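Ticket 2280 - Arm stops above bottle and waits, bench 2
Opened by: Hongjun Long, packing support
Product: Altitz cell controller, Gruseo site
Status: Open, waiting on Zaltov

Hello all, and thank you for picking this one up so quickly. I'll try to put everything in one place, so please forgive the length.

Since the last update the arm has been pausing over the bottle with its fingers open. It doesn't fault and it doesn't drop anything - it just waits until somebody presses Resume on the screen. The log gives code 104 every time, "target not confirmed." We had 33 of these on the early shift alone, and the folks on the bench are being very patient about it.

What I've tried so far:
Restarted the controller. Same code.
Reseated the cable at the gripper. Same code.
Went back to the February settings file. Better for one morning, then the same code again. 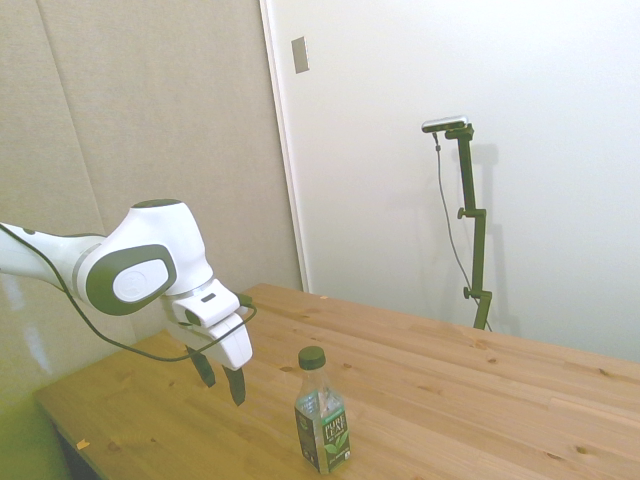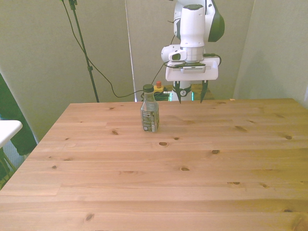
Bench 2, one bottle on the table, gripper open, shown from two sides.

I should say a little about why this matters to us, beyond the numbers. Before the arm came, Wan line had two people lifting bottles all day, and both of them have moved over to checking labels and training new starters. They like it! Their wrists like it too. But when the arm waits, one of them has to get up, walk over, press Resume and walk back, and by lunch they feel as if they have the old job and the new one together. I promised them I'd write that down.

Could you tell me whether the confirm timeout can be raised from our side? It is set to 239 ms and the field is grayed out for my login. I'd also like to know if clear bottles need their own profile, as the boxed goods on bench 1 run without any trouble.

Update from Zaltov support: Thanks, Hongjun, lovely clear notes. I've unlocked the timeout field for you. Please leave it as it is until I've read the full log, and send that over when you get a minute.

Reply: Log attached. I've let both shifts know, and we'll keep pressing Resume until we hear from you.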